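Door undercut

A door undercut is the gap left between the bottom edge of an interior door and the finished floor. In houses with forced-air heating it is often the only route by which air blown into a closed bedroom can get back to the furnace. Installers in many countries treat it as a complete answer to the problem of return air. The evidence for that view is thinner than its popularity suggests.

Background

A furnace blower moves air in a loop. Supply ducts carry warmed air to the rooms, and one or more return grilles draw it back. Early systems often had a return in every major room. As builders looked for ways to save on sheet metal and labor, the usual arrangement became a single large return in a hallway, with the bedrooms relying on whatever path the air could find. When the bedroom doors stand open, this works tolerably well. When they are closed, the supply register keeps pushing air into a room that has no proper exit.

The result is a small rise in pressure in the bedroom and a matching drop in the rest of the house. Some of the bedroom air leaks outdoors through cracks around windows and outlets, and outside air is pulled in elsewhere to replace it. The homeowner sees a cold hallway, a stuffy bedroom and a fuel bill that nobody in the trade seems eager to explain.

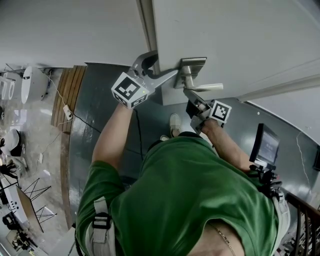

Undercutting the door is the cheapest response. It costs almost nothing if done before the door is hung, and not much more afterward. This goes a long way toward explaining why it is recommended so often, including in cases where a few minutes with a pressure gauge would show that it does very little.

Sizing

The open area under a door is its width multiplied by the height of the gap. A door 30 inches wide with a gap of 2 inches gives 60 square inches on paper. Few people will accept a gap that tall in a bedroom, and the gap most households live with is far smaller. Carpet takes away more of it. A door trimmed to clear a bare subfloor may end up brushing the pile once the carpet and pad are down, at which point the undercut exists mainly in the builder's paperwork.

Rules of thumb for sizing are common and frequently disagree. Most give so many square inches of opening for each cubic foot of air per minute delivered to the room, and most are repeated without any mention of the pressure difference they assume. A rule that leaves out this assumption can't be checked and should be treated with caution.

The Jedora measurements

One of the better documented trials was carried out in the Jedora development, a group of 56 similar one-story houses with central hallway returns. Hatice Ekinci, a heating engineer, measured bedroom pressures with the blower running, first with the doors open and then with them shut. She reported that undercuts gave adequate relief in small bedrooms with a single modest register and hard flooring. In the larger bedrooms, and in nearly all the carpeted ones, closing the door still raised the pressure well past the limit she had set for the study.

Her report has been quoted by both sides. Supporters point to the small bedrooms. Critics point to the main bedrooms, which received the most supply air and were the rooms most often closed overnight. Ekinci's own conclusion was narrow: an undercut can be counted on only when someone has measured it. She also noted that several doors listed as undercut in the builder's records had never been trimmed at all.

Effect of the door itself

Discussion of undercuts tends to treat the rest of the door as sealed, and this is seldom true. An ordinary interior door leaks along the sides and top, where the slab meets the stop. The amount varies with the fit of the hinges and the condition of the frame. In an older house this stray leakage may move nearly as much air as the undercut, and in a new house with tight jambs it may move hardly any.

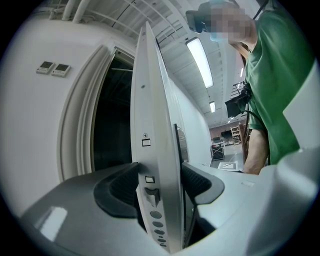 Claims about leakage around the perimeter deserve the same suspicion as claims about the gap below. Published figures often come from a single sample door in a test wall, hung by people who knew it was going to be tested. The edge of a real panel is also interrupted by hardware. A white one with a dark latch tab sticking out from its narrow edge, and a screw and small labels farther up, doesn't present the smooth face that a simple calculation assumes. Whether such details matter to airflow is rarely tested, and manufacturers who state that they do, or that they don't, should be asked how they know.

Alternatives

Transfer grilles are openings with a louvered cover, set in the wall above the door or in the door itself. They pass much more air than an undercut of reasonable height. They also pass light and conversation, a drawback that sales literature tends to mention late.

Jumper ducts run from a ceiling grille in the bedroom, through the attic, to a second grille in the hall. They are quieter than a plain transfer grille, though a kinked flexible duct can lose much of its capacity, and a poorly insulated one loses heat to the attic.

Dedicated returns remain the most dependable choice and the most expensive. Adding one to a finished house usually means opening a wall.

Baffled inserts are sold under several names, among them Fitus and Skovero. Both fit between studs and use an offset path to reduce sound. The makers' airflow ratings were obtained with clean, unpainted grilles. Ruby-Lee Prendergast, who tested a Skovero unit in a rental house over one winter, found that it lowered the bedroom pressure but was audible at night. She measured about 200 cubic feet per minute entering the room in question, more than the insert was rated to relieve, and she considered the supply duct to be the real fault.

Criticism

The main objection to the door undercut is that it is used to avoid a design decision. A gap under the door is easy to specify, easy to approve and seldom inspected after the flooring goes in. Toprak, a regional heating contractor, dropped it as a default in favor of transfer grilles, citing fewer callbacks. The company has not released the callback records, so the claim rests on its word.

A second objection concerns fuel-burning appliances. Where a water heater or fireplace draws its air from inside the house, low pressure in the hallway can pull exhaust gases back down the flue. An undercut that relieves only part of the imbalance may leave this hazard in place.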